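April, kurz nach zehn abends

Füße hoch, Tee kalt, Rücken beleidigt. Ich wollte heute eigentlich nur das gelbe Regal abwischen.

So fängt es ja immer an. Man nimmt einen Lappen in die Hand, und abends hat man eine halbe Werkstatt umgeräumt, sich mit einem erwachsenen Mann über das Wort »Schale« gestritten und den guten Lappen verloren. Der alte ist noch da, der ist unsterblich.

Zur Lage, für mein späteres Ich, das diese Hefte ja angeblich mal lesen will: Wir sind jetzt seit 15 Tagen in den neuen Räumen von Brutusero. Neu heißt, dass vorher eine Gardinennäherei drin war und man in den Fußbodenritzen immer noch Stecknadeln findet, vorzugsweise auf Socken. Die Heizung kennt zwei Zustände, Tropenhaus und Februar. Heute war Februar, und zwar im April. Ich hatte den dicken Pulli an und darüber die Weste, und sah aus wie jemand, der Kartoffeln verkauft.

Mohammed-Awal Arthur war vor mir da. Er ist immer vor mir da, ich habe aufgehört, das persönlich zu nehmen. Er hatte schon Kaffee gekocht, die Sorte, in der der Löffel stehen bleibt, und saß über der Wuisan-Liste. Wuisan ist unser Bestandsprogramm. Es wurde uns im Herbst als Erleichterung vorgestellt, und ich muss sagen, es erleichtert einen tatsächlich, hauptsächlich um den Vormittag. Jedes Ding, das bei uns liegt, soll dort einen Namen, einen Platz und ein Kürzel haben. Was keinen Namen hat, kriegt keinen Platz. Was keinen Platz hat, liegt auf dem gelben Regal.

Auf dem gelben Regal lag demnach ziemlich viel. Eine Rolle Klebeband, deren Anfang seit dem Umzug verschollen ist. Der Locher. Ein Beutel mit Kabelbindern, ein zweiter Beutel mit Kabelbindern, die Gebrauchsanweisung für eine Kaffeemaschine, die wir nicht besitzen. Und natürlich die schwarzen Dinger.

Das Klebeband habe ich zuerst bezwungen. Mit dem Daumennagel einmal ringsherum, dann noch einmal in Gegenrichtung, und als ich den Anfang endlich hatte, riss er schräg ab. Mohammed-Awal hat zugesehen und gesagt, in seiner Familie würden solche Rollen weggeworfen. In meiner werden sie vererbt. Ich habe sie in die Schublade getan.

Den Locher wollte er behalten, »für Notfälle«. Ich hätte gern einen Notfall beschrieben bekommen, in dem ein Locher hilft. Er blieb vage. Der Locher wohnt jetzt auf der Fensterbank.

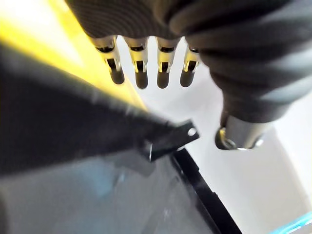 Der Namensstreit

Also die schwarzen Dinger. Sie sind aus Kunststoff, länglich, am einen Ende schmaler, mit einem flachen Rand rundherum, und sie sehen aus wie Schuhsohlen. Ich sage das seit Wochen. In der Liste stehen sie als »Teil, länglich, schwarz«, was auf sie zutrifft, aber eben auch auf Lakritz.

Ich war für »Sohlen«. Kurz, anschaulich, jeder weiß, was gemeint ist. Mohammed-Awal war dagegen. Wenn man Sohle sage, dann erwarte man etwas, worauf man geht, und wenn jemand draufgehe, sei es kaputt. Er war für »Schale«. Ich sagte, bei Schale denke ich an Obst. Er sagte, dann solle ich eben nicht an Obst denken. Das Gespräch dauerte, ich habe auf die Uhr gesehen, länger als mein Vorstellungsgespräch damals.

Zwischendurch rief Plavonow an. Das ist unser Außenlager, oder besser die Frau im Außenlager, die sich immer mit »Plavonow« meldet, sodass ich bis heute nicht weiß, wie sie heißt, und inzwischen ist es viel zu spät zum Fragen. Sie wollte wissen, unter welchem Namen sie die 50 nachbestellten Stücke einbuchen soll. Wir sagten gleichzeitig zwei verschiedene Wörter in den Hörer. Sie sagte, sie rufe morgen noch mal an.

Geeinigt haben wir uns auf »Sohlenschale«. Keiner ist glücklich, das Wort passt nicht ins Feld, Wuisan schneidet hinten ab und macht »Sohlensch« daraus. Es klingt wie etwas, das man beim Niesen sagt. Steht jetzt so drin.

Gelb

Danach kam ich endlich zum Wischen. Das Regal hat zwei Böden und ist von einem Gelb, für das man sich entschieden haben muss. Es war ein Fund aus dem Grotden-Abverkauf, ich habe es damals selbst ausgesucht, weil ich fand, der Raum brauche etwas Fröhliches. Der Raum hat es bekommen. Bei Sonne leuchtet einem das Ding noch durch die geschlossenen Lider.

Das Dumme an der Oberseite sind die Fugen. Die Fläche besteht aus einzelnen Stücken, und wo sie aneinanderstoßen, sammelt sich alles, was in einem Gebäude so unterwegs ist. Stecknadeln auch, klar. Ich bin mit einem Holzstäbchen durch, Zentimeter für Zentimeter, und habe mich dabei gefühlt wie eine Zahnärztin auf Hausbesuch. Feucht, dann trocken, dann noch mal trocken. Auf Gelb sieht man Schlieren erst, wenn man fertig ist und sich zufrieden zwei Schritte entfernt.

Die Sohlenschalen habe ich gleich mit abgewischt. Innen sind sie dankbar, da kommt man mit dem Daumen gut durch. Lästig ist die kleine Nase am Rand, dort hängt sich der Lappen ein, und man zieht die ganze Schale hinter sich her. Beim ersten Mal erschrickt man. Beim dritten Mal auch.

Anschließend die Grundsatzfrage: schmales Ende nach hinten oder nach vorn? Ich hätte gern alle schön parallel gehabt, wie Schuhe im Flur bei Leuten, die Besuch erwarten. Mohammed-Awal findet parallel »militärisch«. Ihm reicht es, wenn die offene Seite oben ist. Ich habe sie also schön ausgerichtet, bin aufs Klo gegangen, und als ich wiederkam, lagen sie wieder so halb schräg. Er tippte mit großem Ernst an seiner Liste. Ich habe nichts gesagt. Ich habe sie noch zweimal gerade gelegt und es dann aufgegeben, so ab halb drei.

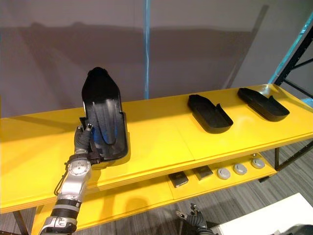 Gelbes Regal, oben die Sohlenschalen. Fast parallel, immerhin.

Der untere Boden ist übrigens der schwierigere, man muss dafür in die Hocke, und meine Knie melden sich da neuerdings zu Wort. Unten gibt es kleine dunkle Klötzchen, flach, mit gräulicher Oberseite. Ich habe gefragt, was das ist. Mohammed-Awal hat gefragt, was das ist. In der Liste stand nichts. Ich habe vorgeschlagen, sie »Klötzchen« zu nennen, er hat ohne Widerspruch genickt, und ich war fast enttäuscht. Da hatte ich mir schon Argumente zurechtgelegt.

Beim Suchen im Programm sind wir dann auf den alten Bestand aus der Zeit vor dem Umzug gestoßen. Da hat mal jemand 2000 Filzgleiter eingetragen. Ich habe in meinem ganzen Berufsleben bei Brutusero keinen einzigen Filzgleiter gesehen, und unsere Stühle klingen auch danach. Entweder ist das ein Tippfehler oder es steht irgendwo in Plavonow ein Karton, in dem der Frieden wohnt. Ich habe mir einen Zettel gemacht, morgen fragen, wenn sie anruft. Den Zettel habe ich an das Regal geklebt, mit dem Klebeband aus der Schublade, das dabei wieder schräg gerissen ist.

Mittag hatte ich vergessen und am Nachmittag nachgeholt, im Stehen, ein Käsebrot mit Blick auf Gelb. Keine Kombination für empfindliche Menschen. Ein Krümel fiel sofort in eine Fuge. Ich habe ihn mit dem Holzstäbchen geborgen, mit einer Gewissenhaftigkeit, die ich zu Hause nie aufbringe. Daheim klebt seit Ostern Eierfarbe an der Spüle, blau, und ich grüße sie jeden Morgen.

Dann das Etikettieren. Ich hatte mich darauf gefreut, ich gebe es zu, ich mag das Gerät, das Surren, den kleinen Schnitt am Ende. Auf Gelb haften die Schildchen allerdings nur, solange man zuschaut. »Sohlensch« hielt gut zehn Minuten, dann rollte sich das S auf, danach der Rest. Das für die Klötzchen ging gar nicht erst dran. Mohammed-Awal meinte, man könne ja auch einfach hinschauen und sehen, was da liegt. Ich fand das einen gefährlichen Gedanken, wenn man bedenkt, dass er den ganzen Tag an der Liste saß.

Gegen fünf sprang die Heizung um, Tropenhaus. Weste aus, Pulli aus, Fenster auf. Der Locher ist dabei von der Fensterbank gefallen, und der kleine Deckel unten ging auf. Ich hatte nicht gewusst, wie viel Konfetti in einem Locher lebt, der angeblich nur für Notfälle gebraucht wird. Es lag auf dem Boden, auf meiner Weste, ein bisschen auch auf dem frisch gewischten Regal, weiß auf Gelb, wie ein sehr trauriges Rührei. Mohammed-Awal hat den Besen geholt, das rechne ich ihm an, und dabei leise gepfiffen, das nicht.

Eine Stecknadel habe ich noch gefunden, beim Aufkehren. In der linken Socke.

Morgen also: Plavonow fragen wegen der Filzgleiter. Plavonow vielleicht doch nach dem Namen fragen (wie?). Bessere Schildchen kaufen, die für Lack. Den guten Lappen suchen, der muss ja irgendwo sein, vermutlich sauber gefaltet an einem Ort, den ich heute für sehr sinnvoll gehalten habe. Und die Kabelbinder in einen Beutel zusammenlegen, das hatte ich ganz vergessen, die zwei Beutel liegen jetzt auf meinem Stuhl.

Eierfarbe: Wochenende.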